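Fazia tempo que eu queria escrever sobre o atraso da garra direita, e fui empurrando porque é uma história em que eu não saio muito bem. Mas já me pediram duas vezes, a Mali Gape me mandou um "cadê o post?" com três interrogações, então vamos lá.

Para quem chegou agora: passei boa parte do semestre no Wogan, o nosso projeto de ensinar um par de braços a usar uma lousinha de mão. Um braço segura a lousa pelo cabo, o outro pega a canetinha, risca, larga. Parece bobo, eu sei. A gente demonstra a tarefa com garras de mão (as Birunero, que já apareceram bastante neste blog), grava tudo e depois treina os braços em cima disso. 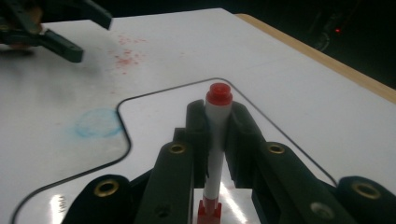
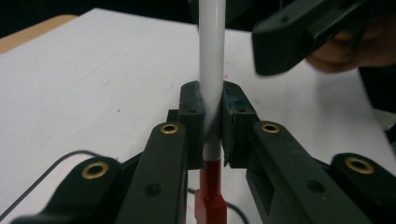
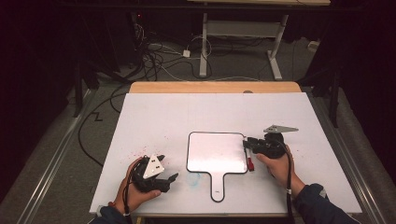

As garras de mão na mesa de coleta. Na última dá para ver o cabo da direita, que desce pelo punho.

Guardem esse cabo na memória, que ele volta.

O problema apareceu num fim de tarde de maio, lá pelas cinco e meia, quando a gente já estava com a cabeça no café. O modelo novo estava rodando nos braços fazia pouco tempo. O da esquerda foi até a lousa, fechou no cabo, levantou, tudo bonito. O da direita desceu até a canetinha, encostou os dedos um de cada lado... e subiu com os dedos abertos. Sem nada. Aí, já no alto, fechou. Apertou o ar com toda a convicção e foi riscar a lousa com uma caneta imaginária.

A gente riu, claro. Eu ri mais que todo mundo, e é essa parte que me dá vergonha hoje.

Rodamos de novo. Mesma coisa. Na terceira tentativa o braço conseguiu pegar a canetinha, só que pela pontinha de cima, bem no fim da subida, e levou ela torta para a lousa. Quando chegou lá a caneta estava apontando para um ângulo que o modelo nunca tinha visto na vida. O braço direito empurrou. O esquerdo, que segurava a lousa, empurrou de volta para manter a posição. E ficaram os dois ali fazendo queda de braço com uma lousinha no meio!

O limite de força estava em 20 newtons e devia ter parado tudo. Parou, mas demorou mais do que eu esperava, e nesse intervalo a lousa escapou dos dedos do braço esquerdo e voou. Voou mesmo. Passou do lado do Gwilym Craddock, que estava agachado ao lado da bancada amarrando um fio, e bateu na parede. Ninguém se machucou. Ele levantou, olhou para a lousa, olhou para mim e perguntou se podia terminar de amarrar o fio.

Duas coisas deram errado aí, e a gente levou um tempo para entender que eram duas.

A primeira era o modelo fechando atrasado. Minha teoria inicial (defendida com muita energia e muito gesto) era que faltava dado. A gente tinha 400 demonstrações, eu achava pouco, e propus gravar até chegar em 600. O Caradog Eynon, que é muito mais paciente do que eu, falou que antes de gravar mais ele queria olhar o que já existia. Eu achei perda de tempo. Gravei mais um tanto naquela noite, sozinho com a Efa Kneath, e gravei tudo com o mesmo defeito. Lixo fresquinho.

O Caradog abriu as demonstrações uma por uma e botou lado a lado o vídeo da garra e a curva de abertura dos dedos. No vídeo, os dedos encostam na caneta. Na curva, os dedos ainda estão abertos. Passa um tempinho, e aí a curva cai de uma vez, um degrau reto, coisa que mão humana nenhuma faz. Ele mediu: 600 milissegundos de atraso nas piores. Em outras não tinha atraso nenhum. E só na garra direita.

Sabe quando você olha um gráfico e sente o estômago descer? Então.

Porque eu já tinha visto esse degrau! Eu tinha visto semanas antes, numa conferência rápida, e tinha pensado "ah, é o filtro" e seguido a vida. Não anotei, não comentei com ninguém. Se eu tivesse mandado uma mensagem de uma linha para o Caradog, a gente teria economizado um bom pedaço do mês.

A causa era o cabo. O conector da garra direita tinha pegado uma folga, e dependendo da posição do punho o contato falhava por um instante. Só do canal que leva a abertura dos dedos: a câmera continuava gravando como se nada fosse. Quando o sinal caía, o nosso programa de gravação fazia uma coisa que na época pareceu esperta, que era repetir o último valor bom até chegar um novo. Quem escreveu essa parte fui eu. Ficou com um comentário do lado, "evita buracos no arquivo", que agora está impresso e colado em cima do meu monitor. Cortesia da Mali.

E por que caía justo na hora de pegar a caneta? Porque para chegar com os dedos na altura certa a gente vira o punho para dentro, e o cabo, que fazia uma volta junto do braço, puxava o conector de lado. Levantou a mão, o cabo relaxou, o contato voltou, a curva caiu. O defeito estava amarrado ao movimento que a gente mais queria ensinar. O modelo aprendeu direitinho: encosta na caneta, sobe, depois fecha. Coitado, foi exatamente o que a gente mostrou para ele.

Fiquei uns dias implicando com a ideia de que dava para salvar os arquivos, corrigindo a curva pelo vídeo. Dá, em parte. A Efa tentou em algumas e ficou razoável quando os dedos aparecem bem, só que é um trabalho de monge e sempre sobra dúvida no instante exato do contato. No fim jogamos fora 100 demonstrações, as que tinham degrau na fase de pegar, e regravamos. O resto passou na peneira do Caradog e ficou.

Agora a segunda coisa, que para mim é a mais séria.

A parada por força funcionou, só que ela olhava cada braço separado. Cada um tinha o seu limite, e cada um tinha uma tolerância de tempo antes de disparar, para não parar por qualquer esbarrãozinho. Com um braço contra a mesa, tudo bem. Com dois braços empurrando a mesma peça em sentidos opostos, um fica somando no outro, e a primeira parada não avisa a segunda! O direito parou. O esquerdo continuou corrigindo a posição, agora sem resistência do outro lado, deu um tranco, e foi nesse tranco que a lousa saiu.

O Eifion Pritchard, que cuida da segurança aqui na Pristdale, veio ver na manhã seguinte. Eu esperava uma bronca. Ele pediu para ver o vídeo, pediu de novo, e na terceira vez pausou no Gwilym agachado. Ficou um tempo assim, com o vídeo parado. Depois perguntou onde estava o botão de emergência. Estava na outra ponta da bancada, atrás do meu notebook. Ele perguntou quem estava com a mão nele. Bom.

O que mudou de lá para cá:

A parada agora é uma só para os dois braços. Disparou um, param os dois, e ninguém corrige posição nenhuma depois disso.

Modelo novo roda primeiro devagar e sem gente do lado de dentro da fita. A fita já existia, a gente é que passava por cima dela com a maior naturalidade.

O botão fica na mão de uma pessoa, e essa pessoa não faz mais nada enquanto os braços se mexem. Nem olha gráfico. No começo achei exagero, hoje acho até gostoso ser a pessoa do botão – é o único momento do dia em que não tem como me pedirem outra coisa.

O cabo da garra ganhou uma presilha no punho, com folga entre ela e o conector, de modo que virar a mão não puxa mais nada. Trocamos o conector também. Se fosse para escolher um só, eu ficava com a presilha.

E o programa de gravação parou de repetir valor velho. Sinal caiu, ele apita e marca o trecho. O apito é horroroso, a Mali escolheu de propósito. Nos primeiros dias apitava toda hora e descobrimos que a garra esquerda também falhava de vez em quando, bem menos, num outro movimento. Essa a gente nem desconfiava.

Uma coisa que ainda me incomoda: o meu teste de início de sessão. Todo dia, antes de gravar, eu abria e fechava as duas garras e olhava se a curva acompanhava. Acompanhava sempre. Só que eu fazia isso com os braços apoiados na mesa, punho reto, cabo solto, a posição mais confortável do mundo. Agora o teste é com a canetinha: pega, levanta, vira o punho para um lado e para o outro, larga. Leva mais tempo e é chato. O Caradog quer que a gente repita no meio da sessão também, e eu ainda estou negociando.

Com os dados regravados o braço direito voltou a fechar na hora certa. Ele ainda pega a caneta alta demais de vez em quando, e aí o risco sai tremido, mas isso já é outra conversa (desconfio da iluminação, que anda meio escura daquele lado, mas depois desta história estou mais cauteloso com as minhas teorias).

Ah, e a lousa que voou sobreviveu, ficou só com um canto amassado. O Gwilym pediu para ficar com ela. Usa para anotar o almoço.

Quem tiver passado por algo parecido com dois braços na mesma peça, me conta nos comentários como resolveu a parada. Estou querendo comparar, principalmente o que vocês fazem com a peça que fica presa entre as duas garras depois que tudo trava. A gente por enquanto solta na mão, com os braços desligados, e eu não gosto muito.

Leia também
Como a gente organiza uma tarde de coleta em Toltutwood
Birunero: o que eu mudaria na empunhadura
Lousa de mão, reflexo e dor de cabeça
O dia em que o Caradog leu todos os meus comentários de código

Contato | Sobre o blog | © Todos os direitos reservados | Voltar ao topo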